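机の天板を片づけた話を書いておく。

2020年6月20日、土曜日。朝から部屋にこもって、作業机まわりの整理をした。きっかけは大したことではなく、先週届いた書類を置く場所がなかったからだ。机の上に物を積む癖があり、積んだものは半年くらい平気でそのままになる。今回いちばん下から出てきたのは1月の領収書だった。

机は明るい色の木の天板で、角が丸い。奥のほうに配線用の丸い穴がひとつある。買ったのは引っ越してきた年で、店の名前はムストネン(Mustonen)といった。もうその店はない。

まず上のものを全部おろした。ペン立て、卓上カレンダー、読みかけの本、それから乾電池の入った箱。乾電池は新しいのと使い終わったのが混ざっていたので、テスターで測って分けた。これが思ったより時間を食って、30分くらいかかった。使い終わったほうは袋に入れて玄関に置いた。次に電器店へ行くときに持っていく。

おろしたあとは乾いた布で全体を拭き、次に固くしぼった布で木目に沿って拭いた。洗剤は使っていない。以前、台所用の洗剤を薄めて拭いたら一か所だけ艶が変わってしまい、それ以来、水だけにしている。最後にもう一度乾いた布。ルニエ(Lunier)の布を使っているが、7枚入りで買って今も3枚残っている。
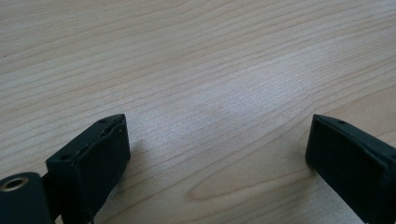
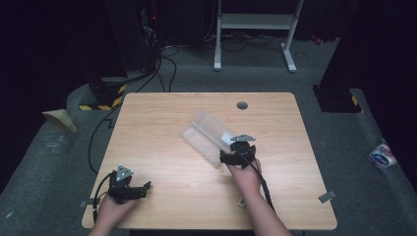 木目というのは、物を置いているあいだはまったく見ない。板目の天板なので、細長い楕円を重ねたような模様が出ているところがある。買うときにこの模様が気に入って決めたはずなのに、しばらく忘れていた。節のない板がいいという人もいるが、私は模様がはっきり動いているほうが好きだ。

天板に貼った灰色のテープは、はがさずに残した。小さいものだし、はがすと糊の跡を取るのがまた面倒になる。

床のケーブルは今回は手をつけなかった。床がカーペットなので配線カバーを貼るわけにもいかず、どうするか決めかねている。友人のアンス・デスメットに相談したら、面ファスナーで束ねて壁に寄せればいいと言われた。たぶんそうする。ゾストマー(Zostomer)の結束バンドが10本入りで売っているのを見たが、幅が広すぎる気がして買わなかった。もう少し細いものを探している。

透明なプラスチックのものは、割れていないものだけ取っておくことにした。書類を入れるのに使えそうなものと、何に付いていたのか思い出せないものがあり、後者は捨てた。ラベルのついているものは、先にはがしてから分別する。うちの地域ではプラスチックの回収が週に一度で、その前の晩にまとめて出している。

机に戻すものは減らした。ペン立てと、書類を入れる浅い箱だけ。カレンダーは壁に掛け、本は棚に戻した。棚のほうがいっぱいなので、こちらも近いうちにやらないといけない。棚はムリア(Mulia)の組み立て式で、棚板を一枚買い足せるはずだが、説明書が見つからない。ねじの規格がわからないと注文できないので、来週は説明書を探すところから始める。

昼はそうめんにした。午後は書類の仕分けをして、夕方に終わった。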